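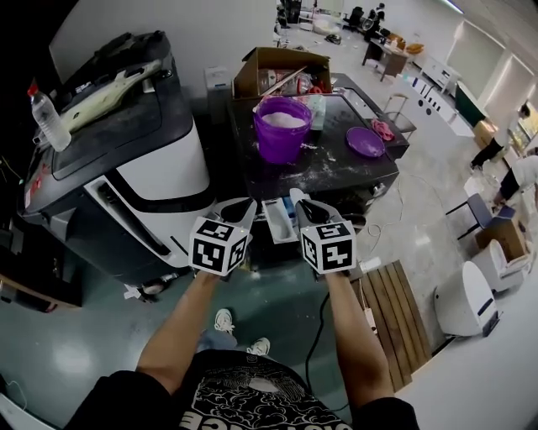 Stingray sting, notes for next time

I stepped on a stingray in April, in knee-deep water on the sandbar side of the inlet. Low tide, a little after 2 in the afternoon. The barb went in above the left heel and came back out. The cut was 17 mm long and bled less than I would have guessed.

The pain climbed for the first half hour. Signe Backlund was on the beach with a camp stove and a cooler, so we had hot water fairly fast. The lifeguard tested it with his own hand first, then had me put the foot in - as hot as I could stand without scalding. We topped it up whenever it cooled. The pain dropped a lot while the foot was under and came back each time I took it out.

The clinic rinsed the wound, took an X-ray for barb fragments (none), gave me a tetanus booster and left the cut open. The bill was $390 after insurance. I was limping for three days and out of the water for two weeks.

Changes since then: I shuffle my feet on the way in and on the way out, and there is a wide thermos in the car. Iresha Weerakoon wears neoprene boots on that sandbar. A barb can go through those, so I still shuffle when I borrow them.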